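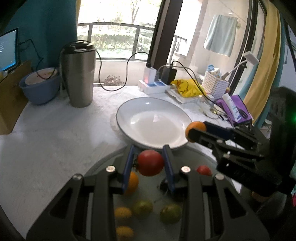 Two hands, one bowl of fruit: a talk with Marjatta Hirvonen

Marjatta Hirvonen talks fast and with her hands, and when the subject is hands she talks faster. She runs demonstration work for the Gesevia project in Drarnham, where people teach two-armed robots kitchen jobs by doing those jobs themselves, a gripper in each fist. I went in June, planning to stay for one coffee, and left when the lights were being switched off.

Her current favorite is fruit. Pick it up, carry it to the dish, let go. "People hear that and they're polite about it," she says, laughing. "Then I hand them the grippers and they try a cherry tomato. It's so small between the pads! You squeeze a little too much and you know all about it."

She came to this from remote control. At Suominen she spent long days steering an arm from a desk with a pair of joysticks, and she still speaks of it fondly. "You learn patience. You learn exactly where the elbow of the machine is, all the time. But my best day there was 30 good demonstrations, and I was proud of that. With the hand-held tools my best day is 345." The difference, she thinks, is mostly in the wrists. You feel the fruit push back through the linkage, and you stop thinking about the tool.

Her colleague Urho Mäkelä, who had been quietly tightening a screw at the next bench, looked up at this. He likes remote control more than she does. "With the remote arm, everything you record is something the arm can do," he said. "With the hand tool you can be too clever. You twist around in a way the robot's shoulder will never manage." They have had this argument before, and both seemed to enjoy it.

The fix, for now, is a habit they call Durkus, after the village where they thought of it on a long drive. Before each session the demonstrator works through the task slowly, elbows low, and Mäkelä checks the path against the reach of the real arms. Of the last 650 recordings, 86 were thrown out, mostly for reach. Hirvonen would like that number to be smaller. "But I love the bad ones too," she says. "I sit and watch them in the evening – you see what people really do."

What people really do, she says, is worry about neighbors. A plum standing alone is easy. Put it right up against another plum and the fingers need somewhere to go, so you open wide, come down straight and hope not to nudge the apple as well. New demonstrators shove. After a while they start to slide one finger into the gap first, and she says you can hear them breathe out when it works. 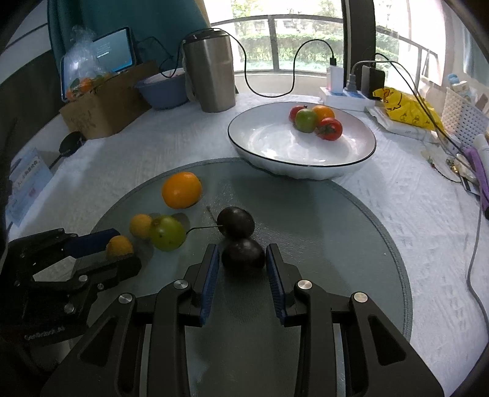
Do you use one hand or two when you teach this?

"Two, as early as possible. Beginners let the second hand float off somewhere and forget it, and then the robot learns to forget it too. I ask them to bring both in, even if one only waits its turn."

She would like to try grapes next, still on the stem. Mäkelä groaned when she said it, then went to look for softer pads.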